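About the Brandville Street Parade

The Brandville Street Parade is a walking parade held every December in the old market end of town. It started as a joke between the regulars of two neighbouring pubs, who borrowed a handcart, put a papier mâché goose on it and walked it from one pub to the other. The goose still goes first. It has been rebuilt several times.

We are now a small not-for-profit company. We run the parade itself, the craft stalls on Lamptey Square that go with it, and a programme of making workshops through the autumn. Last year 81 groups walked, which is the most we have had. The parade has been held 23 times so far, with one year missed when the bridge was closed for repairs.

What the parade is like

Anyone can enter. There are no motor vehicles, so everything is pushed, pulled, carried or worn. Most groups pick something that has happened locally during the year and make fun of it. Past entries have included the one-way system, the swimming pool roof, the missing bus shelter and the long argument over the colour of the library doors. We ask people to keep it good-natured. Jokes about the council are fine, and the council usually enters a group of its own.
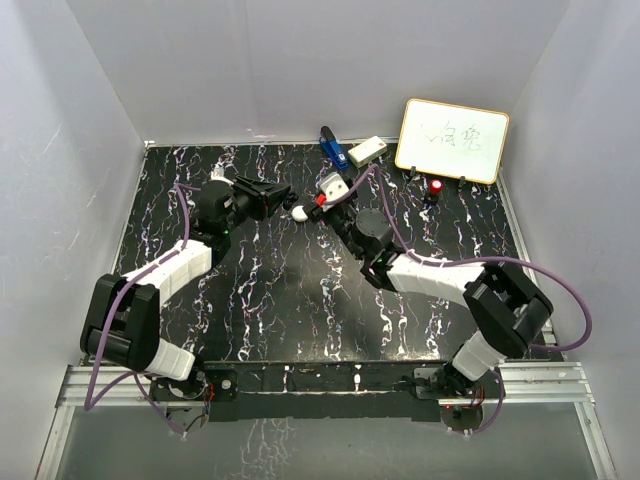 The route is just under a mile. It leaves the Mosholm Road car park at 2 pm, goes down Tanner's Hill, over the bridge and finishes at Lamptey Square, where the stalls stay open until 6 pm. The hill is steep and the cobbles at the bottom are uneven, so we check the wheels and brakes of every cart before it sets off. Carts must be no wider than six feet or they will not fit between the bollards on the bridge. We do mean this. Two have got stuck.

Music is provided by the groups themselves. We do not allow amplified sound on the hill, following an agreement with the people who live there, but it can be switched on again once you are over the bridge.

The Torkov Works

Our office and workshops are in the Torkov Works, a former button factory behind the railway station. We took on the ground floor six years ago after a long spell in a damp garage. The rooms are used for planning meetings, cart building, costume storage and classes, and some are let by the day when we don't need them. Letting income pays for most of our insurance, and the rest comes from stall fees and a bucket collection along the route.

There is level access from the yard, a lift to the first floor and a small kitchen. Parking is limited to four spaces. Please leave the one nearest the gate clear for deliveries. 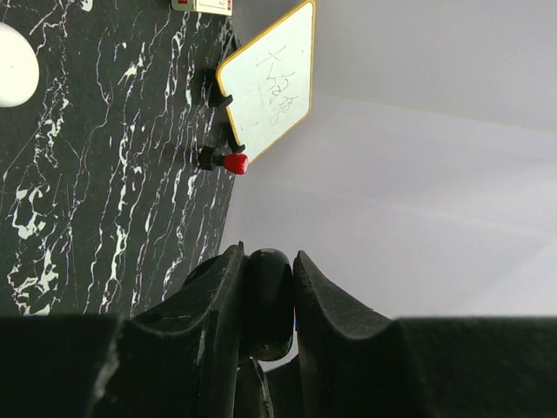
Whiteboard and marble-patterned surface at the Torkov Works.

Workshops

Autumn workshops run from September until the week before the parade. They cover papier mâché, simple cart frames, banner painting and large puppets. You don't have to be entering the parade to come along, though most people do end up in it. Children under 12 need an adult with them. Materials are included, apart from fabric, which has become too expensive for us to give away.

We also lend things out. The costume store holds 111 complete outfits and a good many odd hats. Groups from schools and care homes can borrow free of charge, and everyone else pays a small deposit. Returns are due by the end of January. Please do not wash the feathered ones.
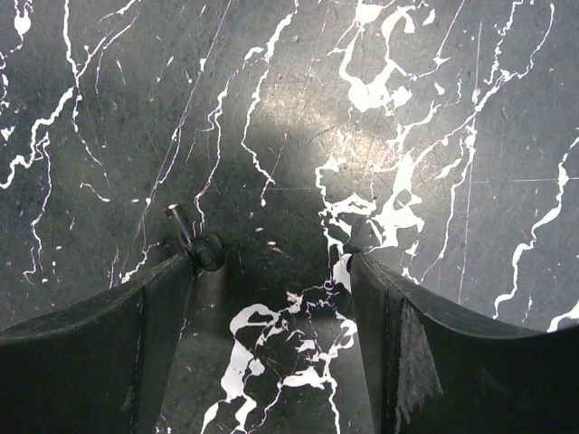
Awards

Prizes are given out on the square at the end of the afternoon. There is one for the best cart, one for the best costume, one for the loudest group and one for the worst pun, which attracts the most complaints. Judges are chosen from visitors to the town who have no connection with any of the groups. The prizes are iced fruit cakes.

Taking part

Entry forms go up on this site in June and close at the end of October. Groups may have any number of walkers, but anything over 40 should get in touch first so that we can work out the running order. Stallholders have a separate form and places are given to Brandville makers first.

Stewards are always needed, mostly for the hill and the bridge. You get a tabard, a hot meal and a short briefing at the car park at 11 am.

Contact

The office is open on weekday mornings from September to December and by arrangement for the rest of the year. Messages left on the answerphone in the week of the parade may not be picked up until it is over, so if your question is about your place in the line, please come to the car park and ask at the table by the ticket machine.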